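I want to make a case for the public library's tool shelf, and I want to make it loudly, because ours in Terholm is up for a budget vote in April and half the people I talk to don't know we have one.

If you haven't been, go in the side door on Ogilvie Street and turn left before the large-print mysteries. There are 133 things on those shelves that you can take home with a library card. A tile cutter! A pressure canner, a pair of snowshoes, a stud finder, a sewing machine that weighs as much as a calf. You get each one for nine days, and you can renew if there isn't a hold. I have lived in this town most of my adult life, I have a library card that has been through the wash more than once, and I only found the shelf last year when I went in to get out of the rain.

My first loan was the carpet cleaner. I'd been renting one from the hardware store in Bamgate every spring, and paying for the gas to drive over and back, twice. The one at the library was a better model, and Marisol Ayala at the desk showed me the trick with the tank lid that the manual gets wrong. I cleaned every rug in the house and then I went next door and cleaned my neighbor's. That's the thing I keep trying to get across to people. A borrowed tool has a clock on it, so you use it. My own drill has been sitting in a closet for most of its life, and I would guess yours has too.

I wrote to the county for the numbers and got them back the same afternoon (thank you, Gillespie Chisholm, whoever you are). Last year the shelf made 691 loans. The whole thing costs $490 a year to keep up, mostly blades, belts, and one replacement hose. I read that line over and over looking for a missing zero. We spend more than that on the holiday wreath for the water tower, and I like the wreath!
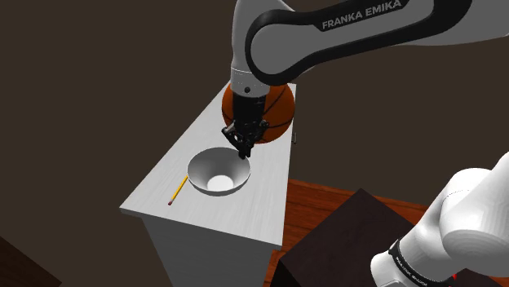
Now, the arguments against. I've heard them all at the post office and some of them are fair.

The first is that things get broken. They do. Somebody brought the hedge trimmer back with a chunk of fence wire wound through it. But the person paid for the part, and Oldřich Kováčik, who fixed bicycles for years before he retired, had it cutting again in an evening. Books come back with coffee on them too, and we didn't close the fiction section.

The second is that it hurts local business. I take this one seriously, since we have so few shops left. So I asked. The owner of the paint store told me she loves the shelf, because people who borrow the sprayer come straight to her for the paint. The lumberyard in Hurnemwood says much the same. The rental counter in Bamgate is less thrilled, and I understand why, but I can't see keeping my neighbors from a carpet cleaner so that a counter two towns over can rent them one.

The third is the one I like least, and it goes: a library is for books. I love books. I learned to read in that building, in the room with the radiator that knocks. But a library was always a way for a lot of people to own one good copy of something together, and I don't see why that idea should stop at paper. You can read all you want about canning tomatoes. At some point you need the canner.

And there's what happens at the desk, which doesn't show up in the county's numbers. Kenna Semple borrowed the sewing machine to hem one set of curtains and ended up teaching the teenager who had it on hold after her. They made a tote bag out of the leftover curtain. Afiq Nugroho took out the telescope and set it up in the ballfield parking lot, and people who had pulled in to turn around got out and stood in line to look at Saturn — I was one of them, in slippers. I'd never seen the rings before. They really do look like the drawings.

I'm not asking for much more than what we have. Keep the line in the budget. Add a few evening hours so people who work days can pick things up. Put a sign on the street side of the building, a big one, because the current sign is an index card. If there's a little left over, I'd love to see a second canner, as the wait in tomato season runs right past the tomatoes.

If you can come to the meeting, come, and say what you borrowed and what you did with it. Those stories carry more weight than anything I can put in a newspaper. And if you have never borrowed anything, stop in before then and take something home. The apple press is in right now — I checked this morning — and so is the long ladder, though you'll want a truck for that one.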